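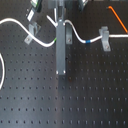

2024-01-19

Fiber day on the small breadboard. I wanted to get the routing settled before we put anything expensive near it, and I mostly did, so here are my notes for whoever opens this next (probably me, in a month, having forgotten everything).

Started by wiping down the whole top with the lint-free wipes from the Estex box. We're low on those, by the way. I went after the holes with the little vacuum nozzle too, which is slow going and a bit hypnotic. I worked out from the drawing that the board has 1,008 holes, and I feel like I met each one personally. One has a reddish-brown spot in it, near the lower end of the bar and off to the right. Could be rust, could be old threadlocker, I haven't poked at it yet. Please don't run a screw into that one until I've had a look with the loupe!

On to the routing. The white fiber comes in from the left, goes through the angled clamp and then on to the bar at the green section. I tried the clamp square to the holes first and hated it, the fiber had to make a sharp little jog right after it and I could practically hear it complaining. Turned it diagonal so it follows the way the cable wants to go and the curve got much gentler. One screw holds it. Finger tight plus a nudge with the driver, no more than that, please.

The other side was easier. The second fiber leaves the bar toward the right, goes up and over and then runs out nearly flat to the right edge. I left extra slack in that wave on purpose. I know it looks like something to be tidied up. Leave it alone!

Patch cords are the Basdale ones from the second drawer. I wrote the date I opened the bags on the bag labels and put the dust caps in the Meijer freezer bag taped inside the drawer front, so they should stop migrating all over the building.

Power check with the Sumus meter: 168 on the display at the input side before connecting, in microwatts. I didn't get a good number at the output because the battery icon started blinking and then the thing shut itself off. Charger is in the other room, so that's first thing next time. I also want a long run, 1,000 readings or so sounds like a lot but the logger does it by itself and then we'd know if anything is drifting.

Still to do:
- charge the meter, redo input and output back to back
- loupe on the reddish-brown spot
- clean and inspect both connector ends again before the long run
- order wipes, and 8 more of the short screws while we're at it
- print a "please don't lean here" sign for the left side, I caught the incoming fiber with my sleeve twice

Stopped there, lights off, cover not on yet (couldn't find it).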